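Can machines do kitchen chores yet? I've been following this for a while and have some opinions. Short thread, mostly about putting things in pots.

**1/** The chore I keep coming back to is dull. Take the lid off a cooker, move the vegetables in, put the lid back. A six-year-old can do it. Most arms can do it sometimes.

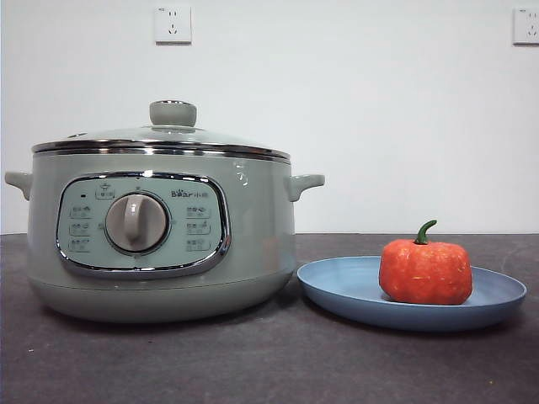
**2/** Lids are the hard part. The knob is fine, any gripper can close on a knob. Setting glass back down level on a metal rim is where the time goes. A person feels it seat. A lot of arms are still guessing from the camera.

**3/** Aurel Sârbu at Velteck told me their arm gets the whole job right 77 times out of 100 on a good day. I believe him. I also wouldn't leave the house with it running.

**4/** Glass bowls are next on my list. Clear walls, glare on the rim, and the tomato you want is on the other side of all that. Depth sensors don't like it. Going in from the top helps – until the fingers cover the thing you're reaching for.

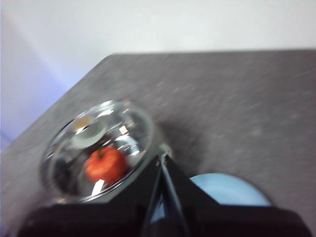

### Replies I keep getting

**5/** "Dishwashers are robots." Sure. They work because we load them. Loading is the chore.

**6/** "Factories solved this years ago." Niall McIver runs the packing line at Madent and his machine moves 1,000 identical cartons before lunch. Give it a pumpkin with a bent stem and he has to walk over.

**7/** "Just train it on more tries." Partly true. Archie Mackay went from 69 percent to 98 on plate to pot by doing that. Then he switched plates and lost a good part of the gain.

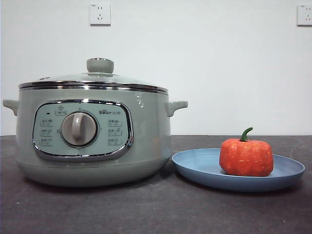 **Where I land**

**8/** One counter, one cooker, same few objects: yes, close enough to be useful. Your kitchen, with your drawer of lids: no.

**9/** Shop floor comes first, I think. Stevthorpe has an arm wiping benches at night and the crew has stopped talking about it – good sign.

**10/** Donnie Kerr disagrees and says homes by next February. We have a lunch riding on it.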